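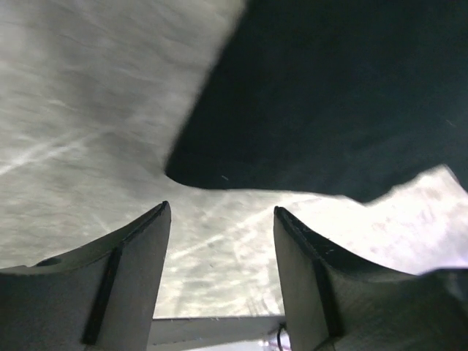

Figure 1. White textured surface under bright light, with a dark object at upper right.

Household Care, Level 1
Session 4: Pale and textured surfaces
Handout prepared by Halyna Kobzar, Ludcombe evening classes

Last session dealt with smooth, dark worktops. This one is about pale surfaces with some texture to them, whether painted, moulded or covered in cloth. Work out which of these you have before choosing a method. If you can't tell by touch, treat it as cloth and use very little water.

Looking first
A white surface in strong light hides a good deal. Fine dust and dried splashes show up much better with the light coming from one side. Switch off the overhead light, put a lamp low down and look across the surface. Texture will throw small shadows, so move the lamp and look again. A shadow changes when the lamp moves and a mark stays where it is.

Dark things standing or hanging near a white surface also make it look cleaner than it is. Move them away before you inspect. In Figure 1 the contrast between the two is strong enough that a faint grey mark would be easy to miss.

Dry cleaning
Always start dry. Use a soft brush and work in one direction, then go over the area again at right angles. Don't press. Dust pushed into the low parts of a texture turns to paste once water reaches it.

Damp cleaning
Mix 4 ml of mild washing-up liquid into 400 ml of lukewarm water. Dip the cloth, wring it out hard and dab. Rubbing in circles leaves rings on matt paint. Rinse with a second cloth and plain water, then blot with a dry white towel. Coloured towels may bleed.

Test patch
Choose a corner out of sight and wait until it is fully dry before judging it. Finn Pfeiffer will go through test patches again at the Sunday practical for anyone who missed them.

For next time
Bring two white cloths and a soft brush. Read the section on stains in the course booklet and note which ones should never be treated with warm water.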